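Motion Planning Group Releases Tirska 2 to All Partner Laboratories

Wetesden Institute Newsletter, Research Software Section
23 April 2021

The Motion Planning Group has completed the second major release of Tirska, the planning and control package used on the Institute's two-armed and humanoid platforms. The release is now available to staff and to partner laboratories through the internal package server. Groups working on the first version are asked to move over before the old branch is closed to changes.

Tirska 2 replaces the separate left-arm and right-arm planners with a single planner that treats both arms, the torso and any held object as one system. Under the earlier arrangement, each arm was planned in turn and the second arm had to work around the motion already chosen for the first. This was simple to maintain, but it produced long pauses and, in tight spaces near furniture, a good number of plans that were rejected at the final collision check.

Deepika Shetty, who leads the group, presented the results of the acceptance trials to the Software Board earlier in April. The trials used a fixed set of 98 tabletop tasks, most of them involving bottles, jars and other upright containers. The former planner failed to return a valid plan on 18 of these tasks. The new planner failed on three, all of which required the robot to reach under a shelf. Work on those cases continues.

A good part of the effort went into the handling of held objects. Once a grasp is confirmed, the object's shape is added to the robot's own collision model and stays there until the hand reports release. The planner may also be given a tilt limit for each object. For a closed bottle the limit is generous; for an open cup the default is 15 degrees, and laboratories may set a lower value in the task file.

The humanoid platform is used for bench work of this type, with one hand holding a bottle in front of the body while the other is extended over the desk. The free hand is no longer parked at the side during such tasks. It is planned together with the loaded hand, and it may be kept at a ready position over the work surface so long as the required clearance is met.

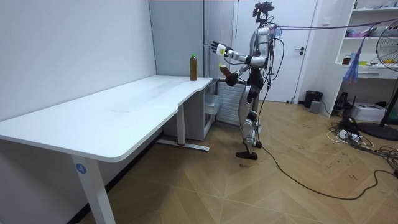
Will existing task files need to be rewritten for Tirska 2?

Most files will load without changes. Those that name a single arm planner directly must be edited to call the joint planner, and a conversion script is included in the tools folder. Files that set their own clearance values should be checked by hand, as clearance is now measured from the surface of the held object.

The release also brings a change to perception. Object poses are now supplied by Fiadzo, the tracking service maintained by Angharad Dafis and her colleagues in the Perception Group. Fiadzo publishes each pose with an estimate of its error, and Tirska widens the safety margin around an object when that error grows. Where a pose has not been refreshed within the allowed time, the planner declines to start a new motion and writes the reason to the log. Users of the first version will recall that stale poses were accepted without warning – a frequent cause of missed grasps.

Logs are written in the Stallament format, already in use across the Institute for simulation records. Recorded runs and simulated runs can therefore be opened in the same viewer and compared on one time axis. Each run stores the planner settings, the random seed and the version of the robot model. Old logs can be read but not replayed.

Two known limits should be noted. Planning time rises sharply when more than 20 objects are present in the model, and users are advised to group small items that will not be handled. The balance controller is also not yet part of the joint planner. On the humanoid, foot positions are treated as fixed for the length of a task, and any step must be commanded separately.

An introductory session for new users will be held in the main seminar room, with places for one representative from each laboratory in the first instance. Requests for a place, together with reports of faults in the release, should be sent to the Motion Planning Group through the usual support page. Release notes and the revised user guide are stored alongside the package.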